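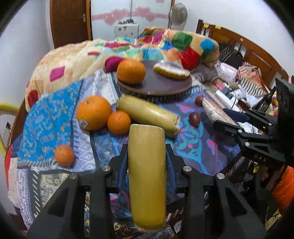

Visit to the Kulora open day: notes for our identity team

Last November I went to the open day of Kulora, the company that makes the directory synchronization service we have used for two years. Our subscription must be renewed in spring, and my manager wanted to know what we will pay for and if the new version is suitable for us. I write down what I heard and saw, in the order of the day.

Arrival and first talk

The office is on the third floor of a former printing house, fifteen minutes on foot from the train station. Registration opened at 8:30. They had 107 names on the list, and the room had 65 chairs, so many of us listened to the first talk standing near the wall. The coffee was good.

Damián Zepeda, who leads the product team, opened the day. He spoke mostly about licensing, and I was glad for this, as the price page on their website is difficult to understand. From next year, the base product and the connectors will be sold separately. A customer with an active subscription keeps the connectors already installed, but each new one must be ordered with its own support plan. I asked if a test environment needs a second license. The answer was no, if it has fewer than 69 active accounts and is not connected to production.

The Drato demonstration

Drato is their new console for access reviews. In the demonstration, an employee moved from one department to another, and the console showed which group memberships should be removed. The manager received one message with all the decisions together. In our present version, the manager receives one message for each group, and our people complain about this every quarter.

I liked the history view very much. It is possible to choose a past day and see what rights an account had at 2 p.m. on that day. For our auditors this would save a lot of work. The search was slow, however. The presenter had to wait for the result two times, and he said that the index was still being built on that machine.

Customer talk: Acharya

After lunch there was a talk by Acharya, a logistics company that moved from its own scripts to Kulora. They have some 1,315 accounts, so they are a little smaller than us. Their migration took four months. Most of this time was spent on cleaning old data: duplicate employee numbers, names written in different ways, shared mailboxes without an owner. They recommended to begin the cleaning before signing any contract. I think we should do the same, especially for the warehouse accounts.

Small groups

In the afternoon I joined the group on Skallari, the connector for payroll systems. Only nine people came, and we could ask everything. Points I noted:

The connector reads from payroll but does not write back.
A rehired employee gets the old account again only if the employee number is the same.
Custom fields must be mapped by hand after each major update.
Installation on our own server is still supported, but the console itself will run only in the cloud.

The last point is a question for our legal department. I asked for the document about data location, and they promised to send it by email.

Open questions

I still do not know the price of Drato for existing customers. Also, the migration guide was shown on a slide but it is not published yet. The slides from the morning are in our team folder, and my handwritten notes from the Skallari group are on my desk if somebody needs them.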